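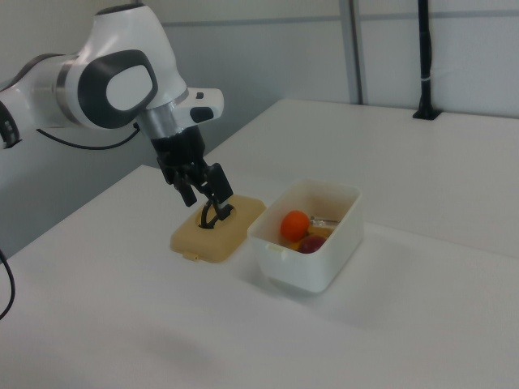

Section 2: Setting up your daily saints readings

I put the Odinlow reader together for my own parish group, so forgive me if I chat my way through this bit. You'll need the calendar file and your parish's own list of feast days (ours at Clostosville has a couple that appear nowhere else). Set aside 15 minutes if you can, and make a cup of tea first!

1. Open the reader and choose Calendar, then New Year Plan. It asks which church calendar you follow. Pick the one your parish uses on a Sunday, even if you privately prefer another, or your readings will drift away from everyone else's by Lent.

2. Type in a start date. I began mine on 2023-02-26, the first Sunday of Lent, and it picked up the season straight away. You can start on any day you like.

3. Choose how long you want each reading to be. Short gives you a collect and a few lines about the saint. Long gives you the whole life, with the martyrdom left in – some of these are grim, so I keep it on Short for the family table and read the Long ones by myself afterwards.

Note: The plan holds 366 readings. In an ordinary year the one for 29 February is simply skipped, and you'll find it under Extras.

4. Add your local feasts. Go to My Saints, press Add, and give the name, the day and a rank. If two feasts land on the same day, the higher rank is read first and the other drops to a line at the bottom. Kieran Stockdale, who tested this for me, ranked everything as a Solemnity and had a very festive May.

5. Pick a translation for the psalms. Rolberg is the plainer of the two and reads well aloud. Ansari is older and lovelier, I think, but a few of its verse numbers run one behind, so check before you announce a psalm to a room full of people holding a different book.

Caution: Changing the translation after you've written notes will detach them from their verses. Save a copy of your notes first (Notes, then Keep a Copy). I lost most of an Advent that way and I'm still cross.

6. Press Build Plan and leave it alone until the candle symbol stops flickering. Don't close the reader while it's working.

7. Go to Today and read through the first entry. If the saint's name is right but the season is wrong, go back to step 1 and check the calendar.

Note: You can print up to 50 readings at a time. For a longer stretch, print in batches and start each one on a Sunday, so the weeks stay together in your folder.

Sharing a plan with your group is covered in Section 3.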